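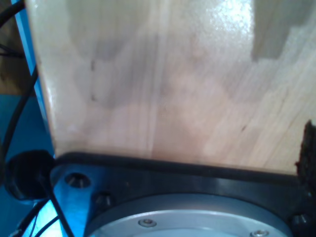

The wrist end, up very close against the wood.

So on Monday I finally got myself along to the open day at Steltumach, which I'd been promising to do for ages. It's 30 minutes on the bus and then a walk through the Ilden estate, where every unit looks the same and I went past the right door twice.

I'd pictured big orange arms behind fences. What we got was a workshop, a tray of biscuits and a chap called Nicanor Esquivel, who talked for a good hour without notes and was lovely about daft questions (I had several). Mostly he wanted to talk about wrists! An arm can be as clever as you like, he said, but everything it does goes through that silver flange at the end, and if the plate bolted onto it has the slightest bit of play you'll be chasing the fault all week.

I got my nose right up to it – they let you, as long as the arm is stopped – and I was surprised how ordinary it all is. Black plate, hex bolts, a strip of something rubbery between the metal and the board, the sort of thing I've got in a jam jar in the shed. The cables took my fancy as well. Nicanor says cables are what he replaces most often, and he had a box of dead ones to prove it.

The group after ours got to press the start button, which I'm still a bit sore about. They're doing another day in March and I've put my name down. I'll take a sandwich this time, the café on the corner shuts at 4.

Recent posts
The Corex stand and a very long queue
Bermúdez, part two: the museum
Shed shelves, at last

Contact | © All words and photos mine | Back to top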